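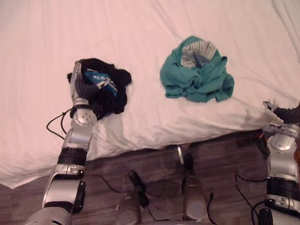
図1 白いシーツの上に置いた衣類（黒、青緑のTシャツ)

衣類管理演習 第4回 配布資料
ベッドを作業台にした仕分けとたたみ

1. 今回の範囲
前回は洗濯表示の読み方までを扱った。今回は、乾いた衣類を取り込んでから引き出しに入れるまでの作業のうち、仕分けとたたみを行う。アイロンは次回に回す。教科書は『Rowbotham 家庭の布』の73ページから85ページまで。収納の章は4月以降に読むので、今は飛ばしてよい。

2. 作業面の準備
机が狭い家では、ベッドの上が一番広い平面になる。掛け布団と枕を外し、シーツのしわを手で奥へ払う。図1のシーツは奥のほうが平らで、手前の縁では布がたまって下に垂れている。たたむ位置は平らな側にとる。縁の近くで作業すると、袖や裾が床に落ちやすい。
シーツの色は白か淡色がよい。黒い服も青緑の服も輪郭がはっきり見え、糸くずや抜けたボタンも見つけやすい。濃色のシーツしかないときは、淡色のバスタオルを一枚敷く。
床に落ちた衣類は、ほこりを払ってから別の山に置き、最後に確認する。

3. 仕分け
山から一枚ずつ取り、次の順で見る。
(1) 表か裏か
(2) 中に別の衣類が入っていないか
(3) 汚れ、ほつれ、湿りが残っていないか
(4) 誰の、どの引き出しのものか
(2)は見落としが多い。図1のTシャツは丸まっていて、上のほうの開いたところから灰色の横縞の布がのぞいている。裏地のようにも、別の服が入り込んでいるようにも見える。こういうときは見た目で決めず、裾から手を入れて確かめる。別の服であれば引き出して二枚として扱い、裏地であれば縫い目に沿って整えてからたたむ。
重ね着のまま脱いだ服は、そのまま洗濯機に入り、そのまま乾いて戻ってくることがある。内側は乾きが遅いので、分けたあと脇と襟ぐりを触って湿りをみる。湿っていればハンガーに戻す。

4. Tシャツのたたみ方
a. 前身頃を下にして広げ、両肩をつまんで軽く振る。
b. 袖を左右に開き、手のひらで中心から外へしわをのばす。
c. 片側の身頃を中心線に向けて折り、袖を折り返す。反対側も同じ。
d. 裾を襟の手前まで上げ、さらに半分に折る。
e. 表に返し、襟の形を直す。
仕上がりの幅は引き出しに合わせる。実習室のケース(Joltunora)では19センチにそろえること。型紙を使う人は棚の右端にある。使用後は元の場所へ。

5. 濃色の衣類、プリントや飾りのある衣類
黒い服は糸くずが目立つ。広げる前に表面を一度払い、粘着ローラーは最後に一回だけかける。かけすぎると毛羽が立つ。
図1の黒い衣類には、白い文字の入った青い部分がある。プリントか縫い付けかは写真からは決められない。実物では指でなぞり、縁に段差や縫い目があるかをみる。プリントの場合は、その面どうしが重なる折り方を避ける。縫い付けの場合は、縁の浮きと糸の切れをみて、浮いていれば補修かごへ入れる。どちらも折り線が文字の上を通らないように、折る位置を少しずらす。
黒い服を持ち上げるときに一か所だけつまむと、残りの布が下がって形がつかみにくい。両肩、または両脇の縫い目を探して持ち替える。

6. 記録
記録用紙 Rekodora に、枚数、裏返しの有無、中に入っていた衣類の有無、補修の要否を書く。仕分けとたたみの時間は分けて記入する。昨年度の全班の合計は247枚で、裏返しの欄に空白が多かった。該当がないときは「なし」と書く。

7. 次回まで
・自宅で一回分の洗濯物を仕分け、同じ用紙に記入して提出
・当て布一枚を持参(綿、無地)
・実習室の予約は Stesavard 棟の受付で行う

2018年1月9日 配布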